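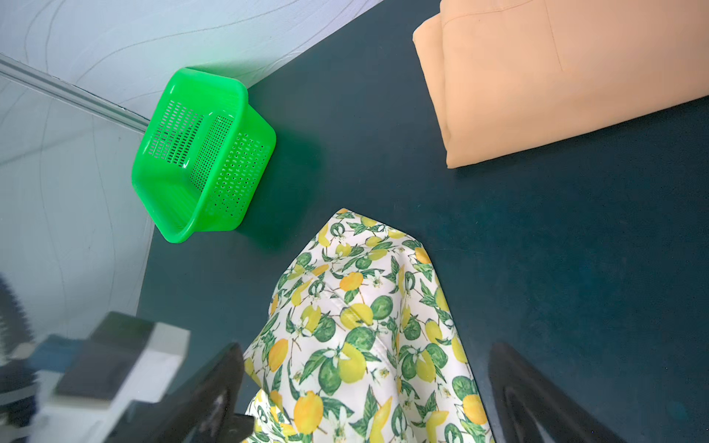 What is in the Trutent towel set, and can I use it for my own project?

Short recordings of a two-armed build folding household cloths in a shared workshop, free for anyone to use for hobby, school or research work as long as you keep this file with the copy you pass along.

Trutent towel set, README
Kept by Ebuka Dauda, Sandmont shared workshop

Welcome, and thank you for downloading this! I started Trutent on my kitchen counter with one arm and a very patient family, and when it outgrew the kitchen I moved it over to Sandmont, where there is a proper bench and people who don't mind the noise on a Monday evening. Everything in this folder was recorded after the move. The kitchen recordings are a mess and I have left them out, though I do still have them if you are curious.

What you get

There are 48 recordings in the set. I drove the arms by hand for all of them, using a pair of small leader arms, so the hesitations and second tries you will come across are mine. In 44 the cloth ends up folded well enough that I would put it in a drawer. The other 4 I marked as "unfinished" in notes.txt, and I would ask you to keep them in if you are training anything, or at least look at them before you throw them out.

Folders

wrist/ has the views from the grippers
fixed/ has the view over the whole bench
joints/ has the arm positions, one file per recording
notes.txt has my own remarks, typed up the same night and not always spelled right

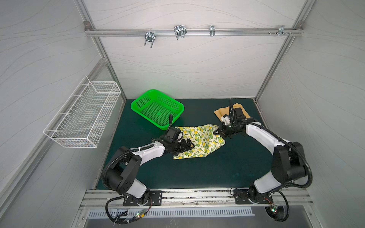

Zeletus is my name for the control program, and it is a modest thing: it reads the leader arms, passes the positions along, and writes everything down with a time stamp. Each arm has its own process, so if one falls over the other keeps going (handy for the logs, less handy for the cloth). The hardest part to get right was the two-handed lift, with each gripper pinching its own corner of the lemon-print cloth and a bit of a ridge standing up between them. If the two sides drift apart there, the fold comes out crooked, so please check your timing on that step first.

Known problems

The clocks were 2 frames apart in the first 13 recordings. I have corrected the joint files but left the video alone. Balogun, the viewer I wrote to go with the set, lines them up for you when you open a recording.

Corrections are very welcome, and so are stories about what you built. Leave a note for me at the Sandmont front desk or write to the address in contact.txt, and give me a week or so to answer.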